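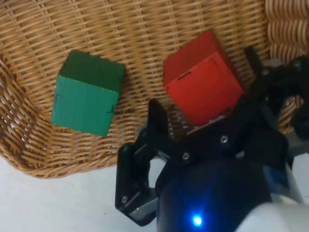 *Wrist camera view: the red and green cubes in the basket, gripper at the red one.*

**Open lab at Luik: basket task on the Plollach cell**

The Luik automation lab opened its manipulation cell to members in December. The program had two parts, a short talk on the software and a longer session at the cell. Attendance was limited by floor space, and the session ran until the early evening.

The task is deliberately plain. Painted wooden cubes and a shallow wicker basket are set out on a cloth-covered table, and the arm moves cubes between the cloth and the basket under a learned policy. There is no fixture for the basket and no marked position for the cubes. The operator places them by hand before each run and is asked to vary the layout.

Control software is Mimis, written in-house. It takes images from the wrist camera and from fixed cameras at the table, and outputs target poses plus a gripper opening. The policy shown was trained on 192 teleoperated demonstrations recorded on the same table. A further 122 were recorded later with the basket turned to other angles; these had not yet been used in training.

Wicker was chosen over a plastic bin after early trials. The weave gives the cameras a repeating texture with few distinct features, and the raised rim limits the approach angle of the fingers. A bin with straight walls and a flat color was solved too quickly to be of use as a test.

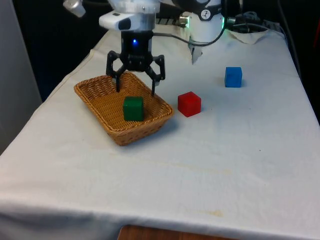 Inese Tamošiūnaitė asked whether the policy had learned the cubes or only their colors, and said she would want to see it run with a cube painted the color of the basket before drawing any conclusion. The lab's answer was that this has not been tested. Cube color was held fixed through the whole data set, and a brown cube is on the list for the next round.

Other questions concerned grip force and recovery. Force is capped in the gripper firmware, and Mimis does not read it back. If a grasp fails, the policy has no explicit retry state. It continues from whatever the cameras report, which in practice often produces a second attempt. Runs are stopped by the operator after 2 minutes.
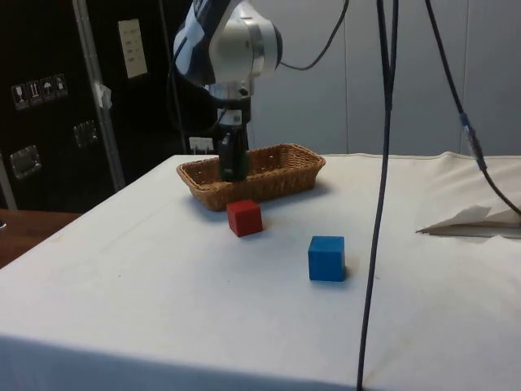
The time limit also applies when the arm hesitates at the rim, the most common fault according to the lab's own log. The suspected cause is a disagreement between the wrist view and the fixed views once the fingers are below rim height. A revised camera calibration routine, named Brilum, is being tested on a separate bench and will be moved to the cell when it has passed 3 consecutive checks without manual adjustment.

The slides from the talk are available from the lab on request. The demonstration data will not be released until the later recordings have been labeled. Members who want to bring their own objects to the next open session should send dimensions and weight in advance; nothing wider than the gripper opening can be accepted.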